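Lista: taller-brazos
Asunto: Re: Drumus, descarga de la lavadora, el segundo brazo se para
Fecha: 2020-07-24

Hola a todos:

Gracias por las respuestas, y perdón por mi español, que todavía se me tuerce cuando la frase es larga. Contesto por partes al mensaje de ayer, porque tiene tres preguntas distintas y no quiero mezclarlas.

> Si entiendo bien, los dos brazos cuelgan del mismo bus y el fallo
> sale solo en el derecho. Yo miraría primero el cable. ¿Qué largo
> tiene desde la placa hasta la pinza? ¿Has probado a cambiar los
> brazos de lado?

Sí, los dos brazos van en el mismo bus, y sí, he cambiado los brazos de lado. El fallo no viaja con el brazo: se queda en la derecha. Por esto pienso, como usted, que es cableado o alimentación. Desde la placa hasta la pinza derecha hay 321 cm de cable, contando el rodeo que hace por detrás de la base. A la izquierda es bastante más corto, porque la placa está montada de ese lado. Cuando lo monté en febrero me pareció que esa diferencia no tenía importancia.

> ¿Y qué dice el registro? "Se para" puede ser muchas cosas.

Tiene razón, fui poco preciso. El actuador no se apaga. Deja de contestar durante un tiempo corto, Drumus lo toma como pérdida de comunicación y congela los dos brazos. Si relanzo el programa sin tocar nada, vuelve a funcionar. En la última tanda hice 128 ciclos de descarga y el registro tiene 696 avisos de respuesta tardía, casi todos de la pinza derecha. La mayoría no para nada, son avisos sueltos y el siguiente mensaje llega bien. El paro ocurre cuando vienen varios seguidos.

Lo curioso es el momento. Casi nunca pasa mientras la pinza está cerrada y tira de la ropa. Pasa cuando el brazo derecho se retira abierto para dejar sitio, y el izquierdo baja hacia el cesto. Yo esperaba lo contrario, que sufriera más con carga.
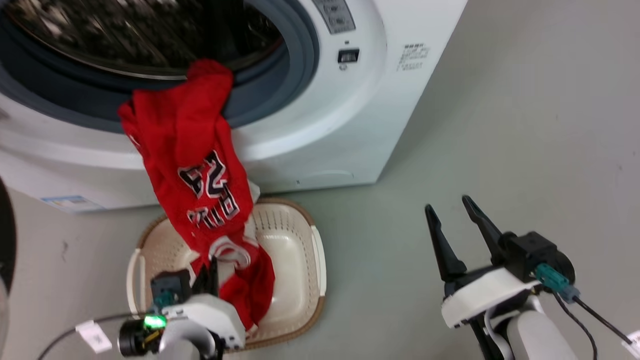
Mi sospecha es que en esa retirada el cable de la derecha se dobla demasiado cerca del conector. He puesto una brida un poco más atrás para que la curva sea más abierta, y los avisos bajaron, pero no desaparecieron. También pedí a Plundatley un cable con la malla puesta a masa en los dos extremos. Todavía no ha llegado.

> Una cosa más: ¿cómo decides que una prenda ya está fuera? A mí se
> me quedan siempre enganchadas en la goma de la puerta.

Esta parte me costó más que la electrónica. Al principio hacía un solo tirón largo, del tambor al cesto, y las prendas ligeras se quedaban medio dentro y medio fuera, colgadas del borde. Ahora lo hago en dos tiempos: un brazo saca la prenda hasta que cae por delante, luego suelta y se aparta, y el otro la acompaña desde abajo, dentro del cesto. Entre los dos tiempos, el programa compara el color sobre el borde de la goma con una foto de la puerta sin ropa. Si hay diferencia, repite el tirón. Con ropa de color fuerte va muy bien. Con ropa gris, sobre una goma gris, va muy mal, y para esto no tengo solución buena. Alguien de la lista habló de medir el par en la muñeca — si todavía tiene el código, me gustaría verlo.

El cesto también me dio trabajo. Tiene que estar pegado a la máquina y siempre en la misma posición. Si se mueve unos dedos hacia fuera, la prenda cae entre los dos y la pinza la busca donde no está. He marcado el sitio en el suelo con lápiz, pero el propio brazo empuja el cesto cuando baja con demasiada prisa. He reducido la velocidad del último tramo y cada ciclo tarda ahora aproximadamente 100 segundos. Es lento, lo sé.

Mis preguntas para la lista son estas:

1. ¿Alguien ha separado los brazos en dos buses con la placa Gbeho? El manual dice que se puede, pero el ejemplo que trae es para un solo brazo.

2. Con un cable de este largo, ¿ustedes bajarían la velocidad del bus o moverían la placa al centro de la base? Lo segundo me obliga a desmontar bastante y prefiero preguntar antes.

3. ¿La resistencia de terminación va en el último actuador o en la pinza? En el esquema de Mosia está en la pinza, en el mío está antes. Puede que el error sea tan simple como esto.

El registro completo es un fichero grande y no lo adjunto, pero lo envío en privado a quien lo quiera mirar. Esta noche pruebo a mover la resistencia y escribo con lo que salga.

Un saludo desde el taller, y gracias otra vez por la paciencia.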